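Cleaning and re-zeroing the wrist camera and finger pads on a shelf-picking arm

Applies to: Altport cell, arm 2, two-finger gripper with ribbed pads, wrist camera
Time needed: 90 minutes the first time, less once you know where the screws are
Last revised: April

Contents
Before you start
Tools and supplies
Park the arm
Clean the lens
Clean or replace the pads
Re-zero the gripper
Check the view in the cabinet
Test picks
Troubleshooting

Before you start

The procedure covers the routine service on the Altport shelf cell. Do it when the pick log shows more than a handful of dropped items in a shift, when the empty-shelf check starts reporting items that are not there, or after any work on the gripper that involved taking a finger off.

Arm 1 has the older Fothergill mount and a different pad. The cleaning steps are the same but the zeroing values are not, so use the sheet taped inside its control cabinet.

You do not need to take the gripper off the arm. If you do remove it for some other reason, the wrist camera has to be recalibrated as well, and you should follow the calibration page instead and come back here for the pads.

Save the current settings first. On the controller, open Tools, then Gripper, then Export, and save to the service folder. If something goes wrong with the zero you can load the old values back and at least finish the shift.

Tools and supplies

2 mm and 2.5 mm hex keys
Lint-free wipes
Isopropyl alcohol in a small dropper bottle
Soft nylon brush, toothbrush size
Blower bulb
Feeler gauge set
Pad kit, if you are replacing the pads (two pads, four screws)
Torque screwdriver
The 37 mm setting block, kept in the drawer under the controller

Don't use compressed air from the shop line. It has oil in it and it will push dust behind the lens cover. Don't use glass cleaner on the lens either. The coating on the cover goes cloudy after a few months of it and the only fix is a new cover.

Park the arm

1. Finish or cancel the current job. Wait for the queue to show zero.

2. Run the program SERVICE_PARK. The arm comes out of the cabinet and stops at chest height over the bench, gripper level, fingers open.

3. Turn the mode key to manual and take the key with you.

4. Press the emergency stop and hang the lockout tag on it.

5. Wait for the brake light to go solid. You should hear the brakes click. If the arm sags more than a finger's width when the brakes take over, stop and report it. That is a brake problem and nothing on this page will help.

The floor Lidar stays powered with the arm locked out. It will keep logging a zone violation while you stand at the bench, and you can clear those entries at the end.

Clean the lens

1. Blow the lens cover off with the bulb, holding it at an angle. Three or four puffs is enough.

2. Put one drop of alcohol on a folded wipe. Wipe from the center outward in one pass, turn the wipe to a clean face, and wipe again.

3. Look across the cover with a flashlight held low. Scratches and smears both show up this way. A smear moves when you wipe it.

4. Check the two screws that hold the camera bracket. They should be snug. If either one turns, tighten it, and plan on doing the camera calibration before the cell goes back into production. A bracket that has moved by a hair puts the pick point off by several millimeters at the back of a deep shelf.

5. Follow the camera cable back to the first clip on the forearm. It should have a loose loop at the wrist. If the loop has been pulled straight, feed some slack back through the clip.

Clean or replace the pads

The pads have fine ribs across the gripping face. The ribs fill up with cardboard dust and label adhesive, and once they are full the pad is close to smooth. Most dropped boxes on this cell come down to that.

1. Brush each pad dry, along the ribs. Brushing across them just packs the dust in.

2. Wet the brush with a little alcohol and go over any spots of adhesive. Give it half a minute to soften, then brush again.

3. Wipe the smooth outside of each finger. Dust left here falls onto the shelf on the next pick.

4. Let the pads air dry.

5. Check the ribs with a fingernail. You should feel each one. If there is a flat spot wider than a few ribs, or the edge of the pad has lifted, replace both pads. Always replace them as a pair. A new pad against a worn one grips off center and turns the box as it lifts.

To replace the pads:

1. Take out the two screws at the base of the pad with the 2 mm key. They are short and they roll. Put a wipe on the bench to catch them.

2. Slide the old pad toward the tip and off.

3. Clean the seat. Any grit left here will tilt the new pad.

4. Slide the new pad on until it stops. The part number goes toward the base.

5. Fit new screws from the kit and tighten to the value printed on the kit bag.

6. Write the cycle count and the date on the service card.

Re-zero the gripper

This needs the arm powered, so clear the bench and remove the lockout tag. Keep the mode key in manual.

1. Release the emergency stop and enable the arm.

2. Open Tools, then Gripper, then Zero.

3. Press Close. The fingers come together at low force and stop when the pads touch. Keep your hands out from between them. Low force is still enough to hurt.

4. Try the thinnest feeler gauge along the line where the pads meet. It should not go in anywhere. If it slips in at the tip but not the base, a pad is not seated. Go back and reseat it.

5. Press Set Zero.

6. Press Open. Rest the 37 mm setting block between the fingers on the service stand and press Close again.

7. Read the width on the pendant. It should match the block within two tenths of a millimeter. If it doesn't, repeat from step 3 once. If it is still out, see Troubleshooting.

8. Open fully and read the motor count. Arm 2 normally shows 933. A few counts either way is fine. A drop of 20 or more means something is blocking the travel, most often the cable loop.

Check the view in the cabinet

Do this check with an empty compartment. It tells you whether the lens is clean, whether both fingers show up where the software expects them, and whether the shelf itself needs a wipe.

1. Clear compartment 215. It is the one the vision software uses as its reference.

2. Run SHELF_LOOK at reduced speed, holding the enable switch. The arm moves the gripper into the compartment and stops with the fingers open.

3. Bring up the wrist camera on the pendant and save a still.

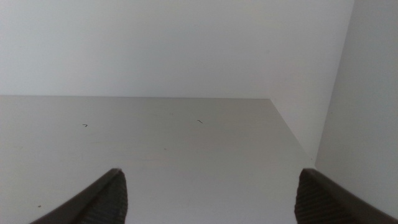

Wrist camera view with the fingers open and nothing between them. Note the small dark marks on the shelf.

4. Compare the fingers. The two tips should sit at close to the same height in the picture, one on each side, with bare shelf between them. If one tip is clearly higher, the camera bracket has rotated or one finger is not home.

5. Look at the line where the shelf meets the back panel. It should be sharp. The fingers are much nearer the lens and will look a little soft next to the panels, and that is normal. If the panel line is soft too, clean the lens again.

6. Look for specks. Bits of fiber or hair on a white shelf are small, but they are dark, and the empty-shelf check works on contrast. One or two will usually pass. Several close together can be read as the corner of a label.

7. Work out whether the specks are on the shelf or on the lens. Jog the arm sideways a couple of centimeters and watch the live view. Specks on the shelf slide across the picture along with the shelf. Specks on the lens stay where they are, and so do the fingers.

8. If they are on the shelf, back the arm out, lock it out again, and wipe the shelf from the back to the front with a damp wipe. Do the corners. Then run SHELF_LOOK again and save a second still.

9. Run EMPTY_CHECK. The result should be Clear. Save the second still as the new reference only if you got Clear without changing the threshold.

Please don't raise the threshold to get past this step. It was raised twice at the Junddale site and the arm ended up putting boxes down on top of envelopes.

Test picks

1. Put the test box in the compartment, label facing out.

2. Run PICK_TEST at reduced speed for five cycles. Watch the box as it lifts. It should come up level and should not turn.

3. Run five more at full speed with the guard closed and the key in automatic.

4. Repeat with the thin test envelope. The fingers should close on it without bending the edge.

5. Clear the Lidar entries, export the gripper settings again with today's date in the file name, and sign the card.

Troubleshooting

Width reads high on the setting block
Check for grit behind a pad. If both seats are clean, check that you used the 37 mm block. There is an older block in the same drawer with the markings worn off.

Width reads right at low force but drifts during picks
The finger screws are working loose. Tighten both fingers, then zero again.

EMPTY_CHECK fails on a clean shelf
Check the room lights over the cell. The panels inside the compartment are white and matte, and the software expects them evenly lit. A dead tube on one side puts enough shade on the side panel to trip the check.

Camera picture freezes when the wrist turns
Cable. Replace it from the forearm clip to the camera. Splicing it does not last.

Fingers close slowly after new pads
Expected for the first hour or so. If it continues into the next shift, look for a pad rubbing on the finger guide.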